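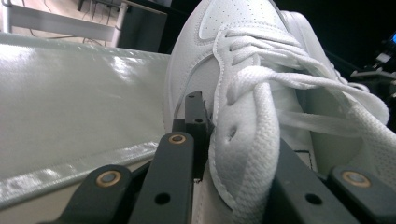 One reader of the first Gradness booklet wrote in to ask whether the laces really have to come all the way out, when loosening the top two rows gets the foot in just as well. For wearing, loosening is enough. For cleaning and for a full re-lace, take them out completely, as set out in Section 4.

Section 4. Lacing and care of white leather low-tops

This section applies to white lace-up shoes with a perforated toe and flat laces. For canvas, see Section 6. You will need the Nasley soft brush, a bowl, two dry cloths, mild soap and plain white paper.

4.1 Taking out the laces

1. Undo the bow and any knot by hand. Do not pick at a tight knot with a pin or a fork. The weave will snag.

2. Loosen the crossings one row at a time, starting at the top and working towards the toe.

3. Draw each end out through its eyelet. Keep the lace flat as it comes through.

4. Lay the tongue forward and read any label on it before you start cleaning. If the maker gives washing advice, follow that in place of this guide.
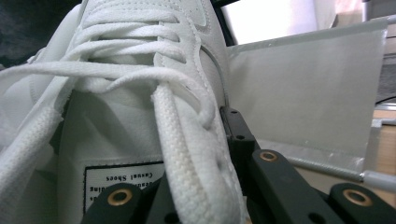
4.2 Cleaning the upper

1. Brush off dry dirt first, working along the stitching and then across the toe.

2. Put 300 ml of lukewarm water in the bowl with a few drops of soap. The water must not be hotter than 40 degrees.

3. Dip a cloth, wring it well and wipe the leather in short strokes. Go lightly over the perforations so that soap does not collect in the holes.

4. Wipe again with clean water. Stuff the shoe with white paper and leave it at room temperature overnight.

Caution: Do not dry shoes on a radiator or in front of a heater. Do not use newspaper as stuffing, as the ink can mark a pale lining.

Note: Gomine whitener (order code 286) may be used on scuffs once the leather is fully dry. Test it on the inside of the heel first. Keep it off the tongue if the tongue is mesh or fabric.

4.3 Putting the laces back

1. Pull the tongue up straight and check that its edges are not folded under.

2. Start at the pair of eyelets nearest the toe. Pass the ends through and even them up.

3. Cross the laces and go up one row at a time. Leave the crossings loose for now, even if they stand up in loops.
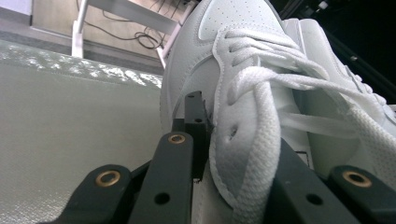
Once the last row is threaded, go back to the toe and take up the slack row by row, turning each crossing flat with a fingertip as you go. The two free ends should come out level. If one is longer, ease the extra back through the rows. Pulling hard on the short end only puckers the leather at the eyelets.

4. Try the shoe on before tying. The two sides should lie evenly over the tongue.

Replacement laces: Cowie flat white, 900 mm. Measure your old lace before ordering, as the number of eyelets varies between styles.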